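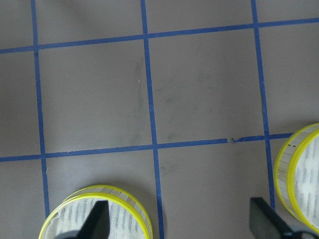 *Blue tape grid, two yellow-rimmed pieces, gripper fingers open.*

1/ Planning notes for the second arm cell at Pirkomside, September 2021. The arm is the easy line on the quote. Most of the overruns I see come from everything bolted, taped or plugged in next to it.

2/ Fingers first. I budget 12 pairs per cell per year. Stuvent sells them singly, Fahmy only in packs, and the pack price wins once you run two cells. Check the bolt pattern before you order.

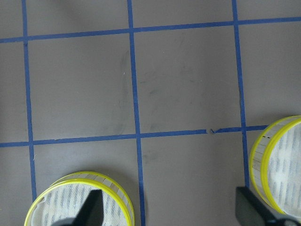 Lead time matters more than unit price here. Fahmy quoted 16 days. A cell waiting on fingers still costs floor space and an operator.

3/ Consumables get their own line: tape, surface covering, cable ties. We set aside $60 a month. Torn tape gets replaced at shift change, and the roll comes out of this line, not maintenance.

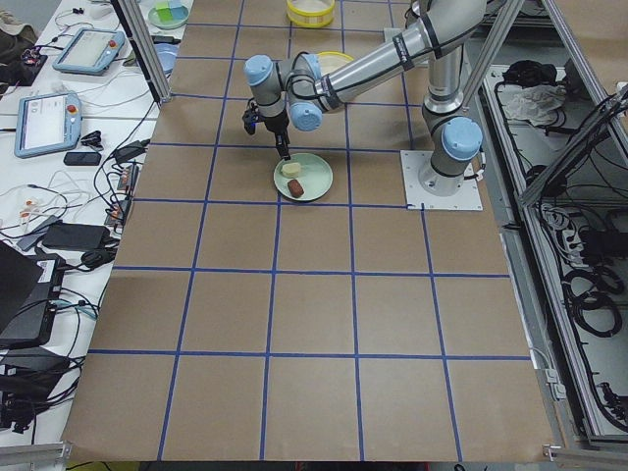 `1 min read · posts 4–6`

4/ Power and cabling. Count outlets for the arm, pendants, laptop and every adapter, then add 50 percent. Sivport's site survey form has no field for adapters. Write them in.

5/ Side table: price one per cell. Pendants and power bricks take more room than the layout drawing shows. 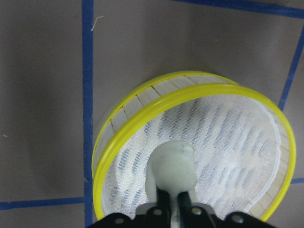 ### 6/ Open items

- Second quote on the base plate
- Fahmy pack price, valid until February
- Spare gripper: buy or share between cells? Leaning toward buy.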